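Radymyr Horobets
July 4, 2018

I promised to write down what I learned from comparing two sets of fingers and two camera positions for our table of snacks. It will be a thread, so please be patient with me. I type slowly in English.

The task is simple to say. The arm has to take one item of food and put it on the tray, or take it from the tray and put it somewhere else. The item can be hard, soft, slippery or badly wrapped. The same gripper must handle all of them, and I am not allowed to change the fingers between items.

The wrist camera first, and then the fixed camera with a sandwich between the fingers. 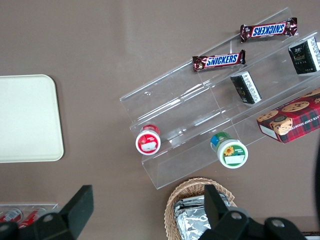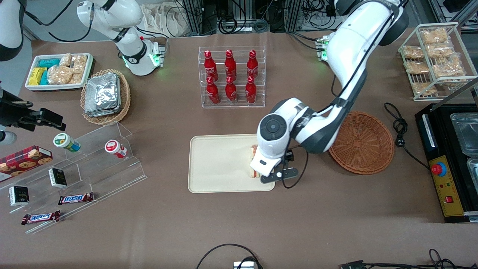 Stepan Didenko replied that I should forget the wrist camera completely. One good fixed camera, calibrated every morning, is enough for a flat table, and every cable on the wrist is a cable that will break in April when you are on vacation.

Stepan, I agree with you about the cables. About the camera I agree only halfway, and I will try to explain why.

From the fixed camera I can see whether the arm goes to the correct object. It is very good for this. But when the hand is low over the tray, the white wrist housing covers part of the sandwich, and it is exactly the part I want to see.

The wrist camera has the opposite problem. Its own fingers take a lot of space at the bottom of the view. When they are wide open I can look between them and it is fine. When they close, I lose the near side of whatever I want to take.

So the question for me became how to use both of them without confusing the controller. We have the Laltitz controller, and it accepts two video streams but keeps only one clock. If one stream is late, it does not tell you. I lost almost a week on this.

What helped: I now use the fixed camera until the hand is 6 cm above the object, and the wrist camera after this. I do not mix them. Maybe it is a primitive method, but I can read the log and understand which camera made the mistake.

Now the fingers. We compared the Ponico set and the Hitel set. Both are for a two-finger parallel gripper. The Ponico plates are flat and quite stiff. The Hitel ones have a softer pad, and they bend a little when they touch something.

In total I made 1331 grasps, shared between both sets. It sounds like a lot, but most of them are boring. Candy bars are boring. Small boxes are boring too, as long as you come to them along the short side.

The jars lying on their sides are less boring. If the fingers close a little too high, the round body rolls away. The stiff fingers were better for me here. With the soft pads the jar turned in the grip before it was lifted, and then it arrived at the tray with a wrong angle.

Bread is the reason to like the soft pads. With the stiff plates I had 51 sandwiches which I would not give to a guest. The filling comes out on the top side and stays on the finger, and the next item gets it too. Please clean your fingers (the robot ones also).

I tried to solve it with lower force only. At low force the stiff plates do not damage the bread, but they drop it when the elbow accelerates. I needed to slow the arm so much that my colleague asked me if it was switched off.

Foil packets: no winner. They are shiny and crumpled, and the depth from both cameras is noisy on them. The finger material did not change much. I think it is a lighting question, and I will not judge fingers by it.

Clear acrylic is also difficult. The depth camera sees the table through the shelf, and the planner believes there is free space. I added the stand to the planner by hand as a solid shape. If someone moves the stand, I must measure again. I don't have a better way yet.

Somebody asked about price. I can't compare it fairly. The Hitel pads came with a used gripper from Nazarenko, and I paid for the Ponico set separately.

For now the Hitel set stays on the left arm and the Ponico set goes to the right one. Soft food to the left, jars to the right. The controller must know which arm to send, and this part I still do by a list in a text file.

Stepan asked me also for the cable routing. I leave a loop at the wrist and fix it in five places along the arm. The connector has survived so far. I will post the text file with the force values when I have cleaned the comments in it, they are half in Ukrainian.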